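June, late evening

Kitchen window open, feet up on the other chair, and I am finally writing in this thing again after three weeks of excuses. The sourdough is the reason. Well, the sourdough and the move to Grergate, but mostly the sourdough.

So the starter survived the drive. I had it wedged between the winter coats with the lid cracked, and it still climbed out and got into a sleeve (my good coat, naturally). I fed it the minute I had the flour unpacked and by bedtime it had doubled, so I guess it likes the new place more than I do so far. The water tastes different out of the tap, kind of flat, and I keep wondering if that's going to change the bread. My old loaves had that sharp little tang and I'd be sad to lose it.

Work is work. Same bench, longer bus ride. I keep daydreaming about crumb structure when I should be labeling.

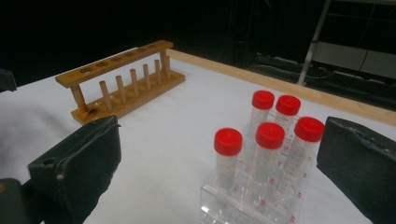

The old wooden rack, with the clear one next to it.

I love that wooden rack, it reminds me of my grandmother's spoon holder. She baked every single morning and never weighed a thing, and I am over here with a scale, fretting over 356 grams of water. Tonight I tried it her way for the second loaf, just flour and water until it felt right, and the dough came out so slack I had to scrape it off the counter with a bench knife. Into the pan it went. We'll call it focaccia!

Also I stopped at the Stotetti bakery on the walk home. Two rolls, still warm, and I ate both before I got to the corner. Their rye has caraway in it, lots, and the crust just shatters. I want to know what flour they use but I got shy and bought a cookie instead.

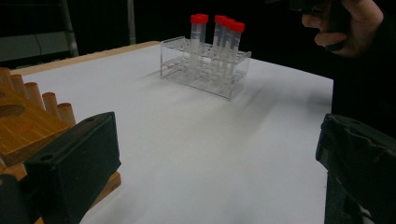
Things to try before the month is out

A longer cold proof. The fridge here runs colder than the old one – the lettuce froze on the top shelf – so maybe overnight isn't enough and I should give it until the next evening.

The Wernum rye, if the mill store still has the small bags. I refuse to buy the giant sack again. Last time I had moths until Christmas.

Steam. I've been tossing ice cubes on a hot tray and half the time I just burn my wrist. The Dutch oven is in one of the boxes marked "misc," and there are so many boxes marked "misc." Whoever packed this apartment (me) should be ashamed.

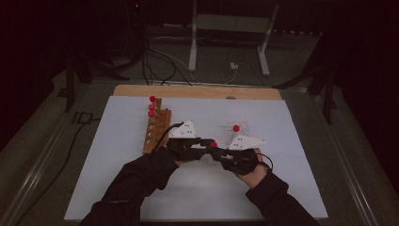

And I need to stop cutting the loaf hot. I know better, I've read it in every book I own, and then the smell gets going and I'm standing there with the knife and the butter out. Tonight's was gummy right through the middle and I ate two slices anyway, with salt. Loaf number one is wrapped in a towel for breakfast. Must remember to feed the starter before the bus.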